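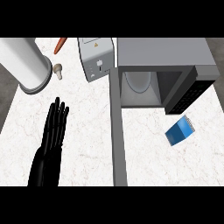
White marble countertop with thin reddish-brown and gray veins.

May
By Ronaldo Talavera

Marble (kitchen use)

Marble is a rock that started out as limestone (or its cousin dolomite) and then got squeezed and heated deep underground until the whole thing recrystallized. In a kitchen it usually turns up as a counter, an island top, a backsplash or one of those heavy pastry boards you can barely lift out of the cupboard. I grew up with the board kind and didn't live with a full counter until I was well into my forties, so I'm going to talk about both, and I'll try to keep my feelings about granite out of it.

Makeup and color

Pure marble is nearly all calcite, and pure calcite marble is white. Everything you see in it besides the white is something else that got mixed in. Iron gives you pinks, reds, browns and yellows, depending on what form the iron is in. Gray usually comes from a bit of graphite or other carbon-rich stuff left over from the original mud. Green tends to be serpentine or related minerals. The veins follow old layers and cracks in the rock, and this is why they branch and wander the way they do, and why no two slabs match unless they were cut one after the other from the same block.

People love to argue over vein patterns. I once spent an entire afternoon at the Altıntaş yard outside Rultava walking up and down the rows with a spray bottle (wet stone shows its veins much better) and came home having picked nothing at all! The fellow there told me they had 194 slabs standing that day, and I believe I looked at every one of them. The slab I finally went back for was a white they sell under the trade name Trerkano. Trade names don't tell you much, by the way. Two yards can sell the same stone under different names, or different stones under the same name, so go by the slab and ask which quarry it came from.

Hardness

Calcite sits at 3 on the Mohs scale, the old scratch test that runs from talc at 1 to diamond at 10. A steel knife is harder than that, so yes, a knife will scratch marble, and you want a cutting board. Granite is a good deal harder because of the quartz and feldspar in it. On the plus side, being soft is what makes marble so nice to carve and shape, and a good shop can put almost any edge on it you like. Mine has a plain eased edge. I asked about the fancy ogee and was quoted another 292 dollars for it, and that was the end of the ogee.

Etching and staining

These two get mixed up all the time. Etching is a chemical thing: acid from lemon juice, vinegar, wine or tomato sauce eats a little of the calcite and leaves a dull spot. The color of the stone hasn't changed much, the polish has just gone. Staining is when something soaks into the tiny pores and leaves color behind, like oil, coffee or turmeric (oh, turmeric). A sealer slows down stains. It does next to nothing about etching, whatever the label on the bottle seems to promise.

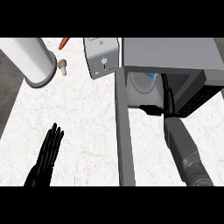 Carrot tip and a small mushroom on white marble with faint pinkish-brown veining.

Ordinary vegetables are mostly easy company for marble. Carrots, mushrooms, potatoes, onions and greens won't etch it in the course of making supper. Beets are another story when it comes to color, and cut tomatoes and citrus are the ones I'm strict about — those go on a board, even when I'm in a hurry and there are guests standing around with glasses of red wine, which I'm also watching.

Finishes

Polished marble is shiny and brings out the color. Honed marble has been stopped before the final polish and has a soft, matte look. Etch marks show up far less on honed stone, so that's what I'd steer most cooks toward. There's also a leathered or brushed finish with a slight texture to it. I find it catches crumbs, but my sister has it and adores it.

Marble and dough

The stone has a long history with bakers and candy makers. Marble isn't magically cold. It sits at room temperature like everything else in the room, but it carries heat away from your hands and your dough quickly, so it feels cool and helps keep butter from going soft while you roll. Chocolate makers temper on it for the same reason. If you only want marble for pie crust, buy a board. Mine came from a kitchen supply place called Avport, cost me 39 dollars and has outlived two rolling pins.

Cleaning and sealing

Use warm water and a drop of mild dish soap, then wipe it dry. Skip vinegar, lemon cleaners and anything gritty. To find out if a counter needs sealing, leave a small puddle of water on it for several minutes. If the stone darkens underneath, it's taking in water and could use another coat. Mine wants doing every spring or so. Oil stains can often be drawn out with a poultice, a paste of baking soda and water spread over the spot, covered in plastic wrap and left overnight, sometimes more than once.

Light etching on honed stone can be rubbed out at home with marble polishing powder and some patience. Polished stone is trickier, and for a big dull ring in the middle of an island I'd call a stone restorer.

Age

Left alone, a marble counter will last longer than the cabinets under it. The bakery my grandmother worked in had a slab that was said to be around 100 years old, dished a little in the middle and covered in faint rings, and they were still rolling strudel on it when I was a boy.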